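Buy the Cheap Gripper First

6/15/26

I've spent way too much of this year arguing with people about grippers, so let me put my side in one place. If you're collecting hand-held demos in real homes, start with the plain two-finger parallel one. Don't start with the fancy hand. I own both kinds now and I know which one I grab in the morning.

The fancy one is the Tarar, and it cost us $3485 before we'd even picked a camera to go with it. Lovely machine! It also took me most of an afternoon to get it talking to the controller, and then it wanted recalibrating every time I bumped a doorframe (I bump a lot of doorframes). The Coltik was $600, has two fingers and some grippy pads, and I was recording with it before lunch.
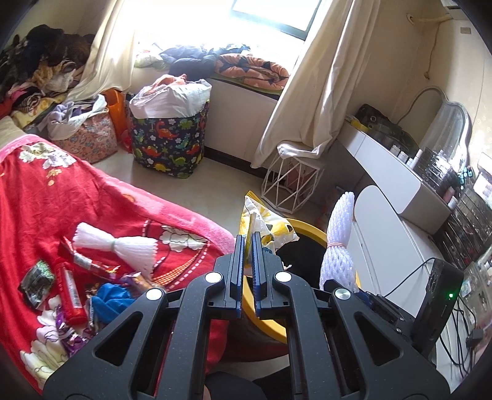 People tell me two fingers can't handle soft stuff, and I get why they think so. Wrappers slide, cloth bunches up, foam squishes and then springs back at you. But most of that is pad texture and how you come in at the thing -- you can learn the second part in a day. I did 200 grasps with each gripper on the same kind of bedroom clutter, and the Coltik missed 28. The Tarar missed fewer, sure, but it took me so much longer to get through them that I'd given up caring by the end.

Where I'll give ground is weight. Any hand-held rig gets heavy, and the cables always find something to snag on. The folks at Gutanside swear by their Jisow controller because it clips to a belt, and after trying it for a week I'm a little jealous.

I'm borrowing another Tarar in July with the newer firmware, and I promise to be fair to it. But if you've only got money for one thing right now, get the two fingers and spend what's left on spare pads -- you'll go through them faster than you think.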